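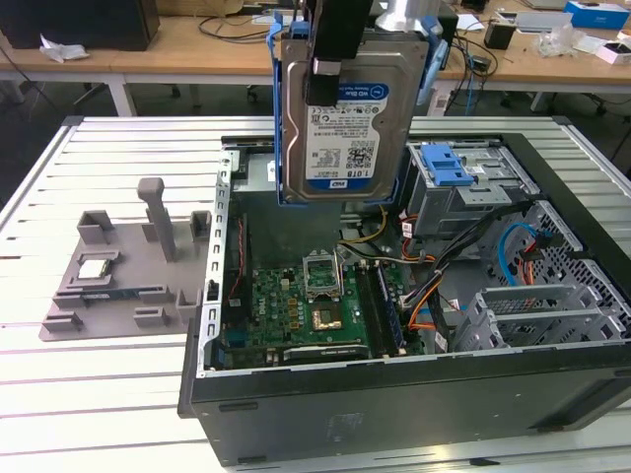
Figure 1. Drive in its blue caddy, over the open case. Parts tray at left.

# Unit 2: Drives, Caddies, and the Order of Work Inside a Desktop Case

**Hudeo Technical Institute, Desktop Hardware Service**
Handout prepared by Nimal Selvanayagam. Laboratory sections: King-fai Chiu and Walid Najjar.

Students are expected to have read this handout before the Tuesday laboratory. It replaces the pages on drive removal in the Corrigan course reader, which describe screw-mounted drives only. The sections on cable routing in the reader remain in force.

## 2.1 Scope

The unit covers the removal and refitting of a 3.5-inch hard drive carried in a plastic caddy, together with the handling of the two small parts most often out on the bench at the same time: the processor and the memory module. Power supply replacement is treated in a later unit and is not to be attempted here.

By the end of the session each student should be able to take a caddy out of a case and refit it without forcing a latch, and to leave a parts tray in a condition that another technician could work from.

## 2.2 Preparing the case

Shut the machine down from the operating system. Switch off and unplug the power cord, then press the front power button once and hold it for several seconds. Disconnect all remaining external cables. Monitor cables with thumbscrews should be released at both screws before any pull is applied.

Lay the tower on its side so that the removable panel faces up. The motherboard then lies flat at the bottom of the open case, and parts are lowered onto it from above. Students who have worked only on upright towers will find that loose screws behave differently in this position. A screw dropped into an upright tower generally falls to the floor of the case. A screw dropped into a tower on its side lands on the board. Any dropped screw must be recovered before work continues, and the loss is to be reported to the laboratory instructor if it cannot be found.

Set the side panel away from the work area, inner face down on a cloth. Attach the wrist strap to bare metal. Painted surfaces do not provide a reliable connection.

## 2.3 The caddy

A caddy is a flexible carrier that holds the drive by its long sides. It serves in place of screws driven through the wall of the bay. Designs vary by manufacturer and by chassis, but the following features are common:

- **Side rails.** These run along both long sides of the drive. Short pins on the inner faces enter the threaded holes in the drive body.
- **End tabs.** The tabs flex inward when squeezed and release the carrier from the bay. They are the only parts of the caddy intended to move.
- **Color.** Many manufacturers mold touch points in a single color, frequently blue, to show which parts may be handled or released by hand. The convention is not universal. Consult the service manual for the chassis.

The caddy is intended to flex along its length when a drive is put in or taken out. To free a drive, spread one rail outward until its pins clear the holes, tip that side of the drive up, and lift. Do not pull both rails apart at once. To fit a drive, seat the pins on one side first and bring the second rail over the opposite edge.

A caddy with a whitened crease at the base of a tab has been overstressed and should be tagged for replacement. The department keeps spares under the stock name Bokia in the second drawer. Please sign for each one taken.

## 2.4 Handling the drive

Hold the drive by its edges or by the caddy. The circuit board on the underside should not be touched, and the drive should not be set down on a hard surface with the board facing a protruding screw or rib. The label on the upper face should be left in place and kept legible. Record the model, capacity, and serial number on the job sheet before the drive goes back into a bay, where the label may no longer be readable.

Mechanical drives tolerate shock poorly even when unpowered. A fall of a few inches onto metal is sufficient cause to withdraw a drive from service until it has been tested.

## 2.5 Using the parts tray

Each bench is provided with a gray tray having raised holders and recessed pockets. The purpose of the tray is to give every removed part one place. Parts are not to be set on the bench surface, on the side panel, or inside the case.

The square pocket takes a processor. The long narrow slot takes a memory module. The drive, still in its caddy, may rest across the holder provided for it. Where a part has been returned to the machine, its pocket is left vacant and is not used for screws. Screws go in the magnetic dish.

A processor placed in the tray should sit flat in its pocket with the heat spreader up. It should be placed there by its edges, with no contact with the pads or pins on the lower face.
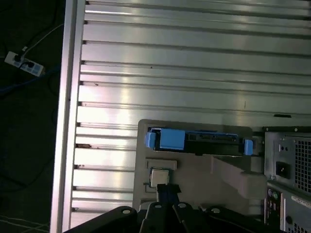 Rhea Espiritu objected, when an earlier version of these notes was circulated, that the tray teaches a habit students will be unable to keep on a customer's desk. "They will not have a pocket for everything," she wrote. "Teach them to lay parts out in the order removed, left to right, on anything clean. The tray should come in afterward." Ermanno Serra replied that he had tried the reverse sequence with an evening section and had spent much of the session looking for standoffs.

The department has kept the tray for this unit. From Unit 4 onward, students will work from a plain antistatic mat and will be expected to establish their own order of layout. The two methods rest on the same rule, that a part out of the machine should have a known position until it is returned.

## 2.6 Order of removal

The sequence below applies to the training chassis. Steps may be combined or reversed on other machines where the service manual so directs.

1. Disconnect the data cable from the drive. Grip the connector body and withdraw it straight.
2. Disconnect the power connector from the drive in the same manner.
3. Move both cables clear of the bay and note their route.
4. Squeeze the end tabs together and draw the caddy out along the line of the bay.
5. Place the drive and caddy in the tray holder.
6. If memory is to be removed, open the clips at the ends of the slot and lift the module vertically.
7. If the processor is to be removed, release the retention lever, raise the frame fully, and lift the processor by its edges.

Step 7 is to be carried out only with an instructor at the bench. The contacts in an exposed socket are easily bent and are seldom repaired successfully. While the retention frame is up, no part or tool should be carried across the socket by hand. Bring items in from the other side of the case or close the frame first.

## 2.7 Notes on small-form-factor cases

The smaller cases require additional care. Clearances are reduced, the power supply occupies a large share of the interior, and a caddy may have to pass close over the motherboard on its way to or from its position.
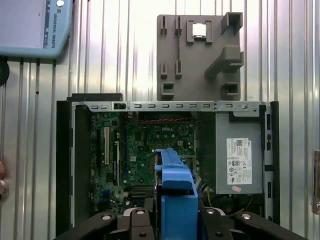

Before the caddy is lowered, confirm its orientation against the bay. The connector end of the drive must face the cables. A caddy presented the wrong way around will often enter the bay for part of its length before it binds, and the usual response, a harder push, is the most frequent cause of broken tabs in this laboratory. If resistance is felt before the tabs have reached the bay, withdraw the caddy completely and look again.

Tall components and expansion slots should be kept in view throughout. Bring the caddy in level where the space allows. Where it does not, lower the far end first and keep the near end raised until the far end is located. Loose wiring should be held to one side, and twisted wires that run along the edge of the board should be tucked back where they were found. They are easily trapped under a rail or a replaced cover.

In compact designs the drive bracket sometimes hinges or slides over other parts. Corrigan gives a diagram of the hinged type on page 46. Students should study it before the laboratory, as the hinged bracket is not available for practice.

## 2.8 Refitting and checks

Refitting follows the removal sequence in reverse. The tabs should engage with a distinct click on each side. One click only indicates that the caddy is seated on one side. Apply light pressure to the raised side, and if the second tab does not engage, remove the caddy and begin again.

With the drive in place, connect power, then data. Tug each connector lightly. Check that no cable crosses a fan and that the tray holds no part belonging to the machine. Refit the side panel only after the instructor has initialed the job sheet.

The completed sheet is entered in Clikow by the end of the session. The system now holds more than 400 student records for this unit, and incomplete entries cannot be credited. The field for caddy condition is required, including where no fault was found.

## 2.9 Preparation for the laboratory

Bring safety glasses, a No. 2 Phillips screwdriver, and this handout. Long sleeves should be fastened and rings removed. Requests to change sections should be addressed to Walid Najjar before the end of September. Bench assignments are posted outside the laboratory.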